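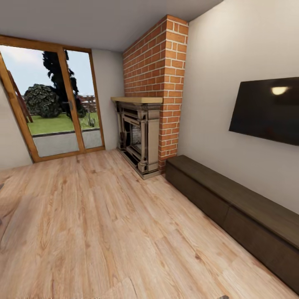

5.2 Failure at the glass door

Of the 576 simulated runs in the Rornolberg living room, 32 ended in a safety stop. Nearly all at the sliding door. The planner took the lawn and patio behind the glass as free floor and drove for it – no slowdown, contact at full speed.

Figure 4. Living room, simulated. Glass door at back left, brick chimney and fireplace in the corner, TV and low console on the right.

Depth was fine on the brick. On the glass it returned garden. Bumper stop fired late in 2 runs; Parry traced this to a stale timestamp in teh contact topic, fixed in October. Adding a glass mask to the map is the obvious patch. Not tested yet on the Skelldale base.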